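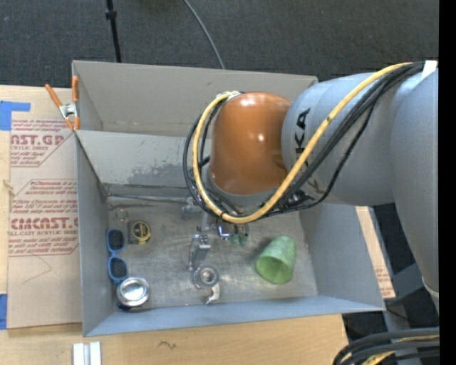
Bin notes, metal bin on the light table

13 December 2024
Posted by the bench 2 notebook
Print this page | E-mail this page
Filed under: Workshop log, Bins & Benches, Small Parts

Started late, power was out on the east side til after coffee. Writing this up fast before the Skuldale van comes.

Subject is the bin again. The gray one, thin walls. Want to settle whether it gets relined, swapped or left alone, because I keep having the same conversation in the hallway.

State of it. Floor is scuffed all over, pale scratches, cloudy stains in between. Back panel, the slanted one, has the rough scraped patch low down. Darker than the rest, mottled. I had it down as dirt in my last entry. Went at it with degreaser and a gray pad this morning, 4 passes, no change worth mentioning. So not dirt, or not dirt I can shift. Crossing that out in the last entry.

Stains on the floor same story. Wiped with the citrus stuff, then alcohol. Rag came up a bit gray, stains stayed put. Did not try the acid cleaner, the label says no bare zinc and I don't know what this bin is plated with if anything. Gusodley invoice just says "bin, open, gray". Thanks Gusodley.

Thin ring at the rear left. Hard to spot, gray on gray, you have to get your head down. Same complaint as last month with the washers. Anything small and dull dissapears on that floor.

Options as I see them:

- Reline. Ghaffari do a rubber sheet, white or green, 2 mm. Cuts with a knife. Would show up small parts much better. Downside is chips get under the edges and then its a pain to clean. Also the thin metal edge along the back of the floor, sheet would have to stop short of that or go over it and it'll lift.
- Swap. New bin same pattern, lead time 3 weeks from Gusodley, so January. Will look exactly like this one by spring.
- Leave it. Free.

Leaning reline, but only the flat part. Leave the slanted panel bare, it's ugly but it does its job, parts slide down off it fine when I tip them in by hand. Tried with a handful of M4 nuts, they ran down OK. Couple hung up on the rough patch. A tap on the wall got them moving.

Table. Light wood top is holding up, bin feet (if you can call them feet) leave a mark when you drag it. LIFT IT. Saying this mostly to myself. Cork pads in the second drawer, put them on when the bin's off for relining.

Took a paper template of the floor from the front wall back to the metal edge. Corners are not square, right wall slopes out more then I thought. Template is rolled up on top of the cabinet, marked BIN FLOOR, this side up. Please don't use it for wrapping.

Lost property while I'm here: a watch strap pin was in the sweepings from under the bench. Someone wrote "Rolex??" on the envelope. Very funny. Envelope's on the pegboard.

To do
Order sheet from Ghaffari, white, plus 50 of the small clips
Ask Gusodley what the finish is
Cork pads
Get the ring out and back in the right tray
New gray pads, we're down to the last one

Van's here, rest on Monday.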